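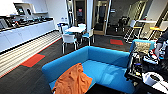

Robotics club: can it fold a blanket yet?

I said in the last issue that I would believe in the blanket project when I saw a folded blanket. Since then I have been to two more club evenings, and I'm still waiting, though I will admit the waiting has become more interesting.

The plan, for those who skipped it the first time, is for the club's arm to pick up an orange cloth from the blue sofa in the break area, fold it in half twice and leave it there. Shalini Shukla, who leads the software side, has set the target at 16 clean folds out of 26 tries before the Stostberg student meet in July. I asked why 26. That is how many fit into one session before the room has to be given back, which is at least a better reason than I expected.

Cloth is hard. I have been told this many times now and I accept it. A box has corners and they stay put. A cloth dropped on a sofa has folds on top of folds, and the gripper has to choose a spot to pinch without seeing what is underneath. The students' answer is to collect examples - lots of them, with a person guiding the arm through each one. They have 300 so far. Marin Papadopoulos thinks they need more. I would like to know what happens if they need ten times more, and so far the reply has been a shrug.

My other worry is that all 300 were done with the same cloth on the same sofa. Bright orange on bright blue is about as kind to a camera as you could ask for. Try a gray towel on gray carpet and then let's talk. Marin did not argue. He said the Chaudhary lab room is booked for a second round with plainer colors, and that he expects the numbers to drop.

That was the most convincing thing anyone has said to me about this project. Last year's team, the one with the Rarneo sorting demo, told us it worked 100 percent of the time and then would not let us pick the objects.

Club evenings start at 6:30 and visitors are welcome. Bring a cloth of your own if you have one, the uglier the better. Shalini has agreed to try at least one from the audience each time, and I plan to hold her to it.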